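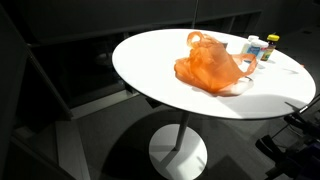 Brotness Moor Access Group – minutes, July

Present: Xiaoyan Fu (chair), Masaru Miyazaki (notes), 10 members.

1. Quarry lease. Zorker has applied to extend its lease by 576 hectares, up to the Rai stream. Members are worried for the nesting birds. The ministry did not answer our second letter yet.

2. Public comments. We collected 43 so far. Xiaoyan will send them before the closing date – paper copies also.

3. Carley path. Still closed at the lower gate. Masaru to ask the land office who has the key.

4. Other matters. Bus cost for the hearing was agreed, 2 against.

Meeting closed at 8.40 pm.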